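Girnent
Daily log of sensory load and mood, kept by one person

Version: 2023-06-26
Format: CSV, UTF-8, comma separated
Rows: 252
License: free to use and share with credit

Summary

Girnent is a self-kept record of sensory discomfort, mood and coping activity. It has one row per day. The author wrote all entries by hand in a notebook and typed them up later. The files are meant for people who want to test simple tracking or charting tools on real, uneven data. They are too narrow to support claims about any group of people.

Files

girnent_days.csv: the main table
girnent_notes.csv: free-text notes, joined on day_id
codes.txt: activity codes and their meanings
floka.py: a short script that checks the tables and prints weekly averages

Columns in the main table

day_id: whole number, starts at 1
noise: 0 to 10, worst level felt that day
light: 0 to 10, same scale
touch: 0 to 10, mostly clothing and seat fabric
mood_am: 0 to 10, written before breakfast
mood_pm: 0 to 10, written before bed
sit_min: minutes of quiet sitting, 0 if skipped
activity: up to three codes, split by a semicolon
people: 0 for a day alone, 1 for a short contact, 2 for a long one

A blank cell means the value was not written down. It does not mean zero. There are 54 rows with at least one blank, most of them in mood_pm.

How the entries were made

Sitting sessions were planned at 15 minutes and timed with a kitchen timer. On good days a second session was added, so 30 is the next most common value in sit_min. Odd values come from sessions that were stopped early.

Food was noted only when smell or texture affected the day. Those remarks are in the notes table with the tag "food". Fruit has its own tag, "fruit", and citrus is marked with a plus sign after it.

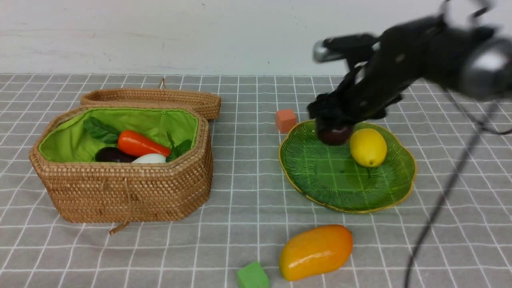 Known problems

The noise scale drifted. Entries made in the apartment on Rellgate treat street traffic as a 4. After the move, the same kind of traffic was scored as a 6. No correction has been applied.

The code "walk" was split into "walk" and "ride" in May. Earlier rows may use "walk" for bicycle trips.

Mood was scored by the same person who chose the activities. Expect the score to lean toward whatever the author hoped would help.

Running the check

Python 3 is enough. No other packages are needed.

python floka.py girnent_days.csv

The script stops at the first value outside its range and prints the day_id. Use --all to list every bad value in one pass.

Related work

The column names follow the Yousafzai diary layout, with touch and people added. Files in that layout will load in floka.py if the two extra columns are present, even when they are blank.

Privacy

Names of other people and places of work were removed from the notes. Please do not try to work out who they are.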